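Osen House Resident Laundry: Frequently Asked Questions

Updated 6/11/26
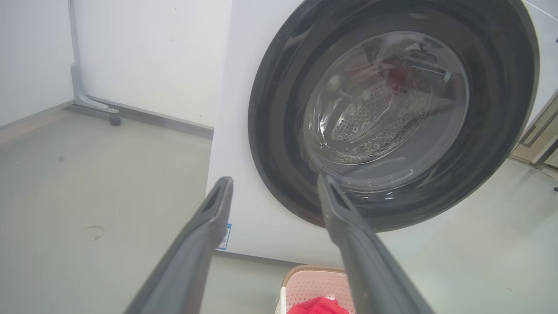 The answers on this page apply to all residents of Osen House and the Kwofie Annex, including those on short-term agreements. Guests staying fewer than seven nights should speak to the front desk about laundry access. Where this page and your housing agreement differ, the housing agreement applies.

Access and hours

When is the laundry room open?
The laundry room is open every day from 7 a.m. to 11 p.m. The last wash should be started no later than 9:30 p.m. Machines do not accept new cycles after that time, but a cycle already running will finish normally.

How do I get in?
Your Eltura key card opens the laundry room door. Annex residents use the same card and enter through the courtyard. If your card opens your building but not the laundry room, the front desk can update it during office hours.

May I let another person in?
You may bring a guest to help you carry or fold. Guests may not wash their own items, and the account holder is responsible for all charges made with the card.

Reservations

Do I need to reserve a machine?
Reservations are required on Saturdays and Sundays. On other days machines may be used on a first-come basis, although a reserved machine always goes to the person who booked it.

How do I make a reservation?
Sign in to the Volus resident portal, choose Laundry, and select an open time. Each reservation lasts 60 minutes. You may hold two reservations in the same week. A third can be added on the day itself if times remain open.

What happens if I am late?
A reserved machine is held for ten minutes. After that it is released to other residents, and the reservation counts toward your weekly limit. Cancellations made before the start time do not count.

Can I reserve a dryer?
No. Dryers are not part of the reservation system.

Charges and refunds

How do I pay?
Charges are made to your Volus balance when a cycle starts. The machines do not take coins or bank cards. You may add money in the portal at any time, or at the front desk by check.

The machine took my payment but did not start. What should I do?
Open the portal, select Report a Problem, and enter the machine number. Most refunds are returned to your balance within two working days. Please do not start the same machine again while the report is open — a second charge takes longer to correct.

What happens to my balance when I move out?
Any amount left is returned with your deposit statement. Balances cannot be moved to another resident.

Using the machines

How much detergent should I use?
Use liquid or powder marked for high-efficiency machines and follow the amount on the package for a medium load. Too much detergent leaves residue on clothing and may cause the cycle to run long.

Which temperature is recommended?
A 40-degree Celsius wash is suitable for most everyday clothing. Check the care label for wool, silk, and anything with a printed design.

Are there items I may not wash?
Rugs with rubber backing, pet bedding, shoes, and items that have come into contact with gasoline, paint, or solvents are not permitted. Comforters larger than twin size should be taken to a commercial laundry.

May I dye clothing in the machines?
No. Residents who do so will be charged for cleaning.

Unattended and lost items

Someone has left clothes in a machine. May I remove them?
If the cycle ended more than 15 minutes ago, you may move the items to the folding table. Please place them together and do not put them in a dryer.

Where are lost items kept?
Items left overnight are bagged, labeled with the date, and stored in Room 213. They are held for 30 days and then donated. To collect something, bring your key card to the front desk and describe the item.

Is Eltura Housing responsible for damaged or missing clothing?
Residents use the laundry room at their own risk. If you believe a faulty machine damaged your clothing, submit a claim through the portal within seven days and keep the item for inspection.

Further help

Questions not answered here may be sent through the Volus portal under Contact Housing Services. For leaks, smoke, or a burning smell, leave the room and call the emergency maintenance number printed on the back of your key card.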